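Give the fullbacks their due

I have watched Stineo play at home for most of my adult life, and I will say it without blushing: the most exciting player in that team right now is a left back. Manolis Vrettos is nineteen, he runs like somebody is chasing him with a bill, and every time he picks up the ball near the halfway line you can hear people stop talking.

For years we treated his position as the place you put a kid who wasn't quite good enough to play on the wing. My own youth coach told me so (he was right about me, sadly). But look at what Gerasimos Panagiotou has done since he took over the first team. He lets Vrettos start wide, drift inside next to the holding midfielder, then burst forward again when the ball moves to the far side. Against Undach in May he turned up in the six-yard box, at right wing, and once in goal kick territory arguing with his own center half. I loved all of it!

The usual complaint is that this leaves space behind him. Sure it does. Undach scored from exactly that space, a long diagonal ball and a simple finish, and the man next to me threw his hat. But Stineo had made nine good chances by then, and the old cautious version of this team would have made two and lost anyway.

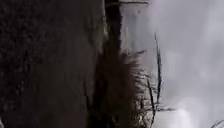

Then there's Hugo Lacroix, who has to cover all that ground. He is 31 and not fast, and he has become the smartest reader of a game in the league. Watch him when Vrettos goes. He takes four or five steps to the left before the pass is even played, and suddenly the counterattack has nowhere to run. You don't get that on a highlights reel, so please go and see it from the stands while both of them are still here.

And they may not be here long. Nellus are supposed to be interested in Vrettos, and Nellus can pay wages we can't. If he goes, I hope the club puts the money into the academy instead of buying a big name striker with bad knees. We had nearly 1000 in for the last home match, up from 400 when Panagiotou arrived, and they're coming to watch kids who attack.

So play him high, every week, home and away. Let him make mistakes. I'd rather lose 4-3 with Vrettos up the field than sit through another goalless draw with Minja in the rain.

Comments (3)

Styliani Petridis
Agree on Lacroix, he should be captain. Not sure about nine chances though, I had it as six and two of those were offside.

minja_away_end
That goalless draw was a great match and I won't hear otherwise

Ifigeneia Athanasiadis
My daughter plays left back for the under 12s and has read this twice. She wants to know if he's signing shirts after the next home game?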